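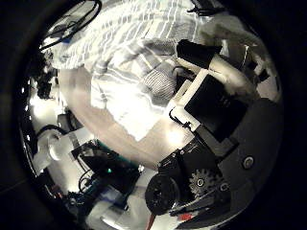 Figure 3. A person in a checked shirt, with the forearm close to the camera.

4.2 Living on campus and the second-year move

The first-year students in our sample had little choice in where they lived. At Ovmont all of them are placed in halls, and the room is given before the student arrives. The second year is different. Students may stay in a hall, apply for a shared flat on the campus, or rent in the town, and they must decide by the end of January, when many of them have known their friends for only four months. In this section we look at how they made this decision and what they said about it later.

The survey was sent to all second-year and third-year students, and 2284 of them gave complete answers. Of these, 69 per cent had stayed on the campus for the second year. The share was higher among students whose family home was far away, and also among those who took part in a sport or a music group. We did not find a clear difference between subjects of study, although the students of nursing moved to the town a little more often. Many of them had placements at the hospital and had to start work early in the morning.

We also held interviews with 31 students. They were asked to describe the month before the decision, and then the first weeks in the new room or flat. Most spoke about people before they spoke about rent. One student who had moved into Gedero, the largest of the shared-flat buildings, said that she "would have lived in a cupboard" if her group had chosen it. Another had signed for a flat with three others and was sorry about it already in March — two of them had stopped speaking to each other — but he did not know that a contract could be changed before the summer.

This last point came back in several interviews. The university explains the rules for changing a contract on the Visisero pages, where students also pay their rent and report repairs. However, the students we interviewed used these pages mainly for repairs, and only a few had read the part on contracts. Those who knew the rules had usually heard them from an older student in the same corridor. In this sense the mixed halls, where different years live together, seem to give a help which is difficult to replace with a web page. The Ndung'u hall is the clearest case. It keeps a number of rooms for older students on every floor, and its residents asked for a change of contract earlier than the residents of the other halls.

The students who rented in the town described their year in another way. They were generally content with the room itself, and several enjoyed cooking for the first time. What they missed was the small contact during the day, for example a short talk in the laundry or a breakfast with somebody from the next door. A bus journey at night was named as a problem by those who lived beyond the river, and over 90 students wrote about it in the open question at the end of the survey.

We must be careful with these results. The students who left the university after the first year are not in the sample, and their housing may have been one part of the reason. The question of cost is treated separately in Section 4.3, where we compare the rents of the halls and the shared flats with those in the town.

Last updated: October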